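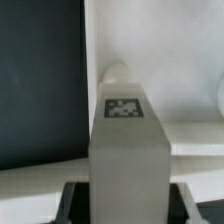 Stullness publishes free good-practice guide for small robot workcells

August 2018

FOR IMMEDIATE RELEASE

Stullness is very pleased to announce the release of the Brustelar Guide, a plain-language set of good practices for workshops, teaching labs and small manufacturers who are putting a robot arm to work for the first time, or who have had one for years and have been meaning to write the rules down. The guide is free to download and free to copy, and we do hope people will print it out and scribble all over it.

It has been a long road and a very enjoyable one. We started with a short checklist for our own staff, and it grew as neighbouring shops asked to borrow it and sent it back with their own notes in the margins. By the time the draft closed we had received 2509 comments from 246 workplaces, and every one of them was read (some of them more than once, over a good many cups of tea).

The finished guide has nine chapters, covering risk assessment, guarding, speed and force limits, gripper selection, fiducial markers, lighting, record keeping, training and what to do after a stoppage. The marker chapter drew the liveliest discussion by far. It asks that printed markers be fixed flat to a rigid face of the part or fixture, that the border be left fully clear of the gripper fingers at the grasp point, and that a worn or scuffed marker be replaced before the next shift starts. It also recommends checking marker detection from the working pose of the wrist camera, with the fingers closed on the part, as a marker that reads beautifully at arm's length may be soft and foreshortened up close.

Readers will find practical advice on colour and contrast too. White parts on white benches are a familiar headache for anyone who has set up a vision system, and the guide suggests dark fingers or a dark backing panel where the edges of a part need to stand out.

The Brustelar Guide does not replace any national standard or workplace safety law, and users should continue to follow the rules that apply in their own state, province or territory. Each chapter closes with a blank page for local requirements.

Odukoya, our partner in the trial program, tested the draft across 478 recorded pick-and-place runs, and the notes from those runs are included as an appendix. Asum has kindly looked after the layout and will host the online version, with a form for corrections.

Printed copies can be ordered from the Stullness office at the cost of postage. Comments for the second edition are welcome at any time through the Asum form, and short ones are just as useful as long ones.

ENDS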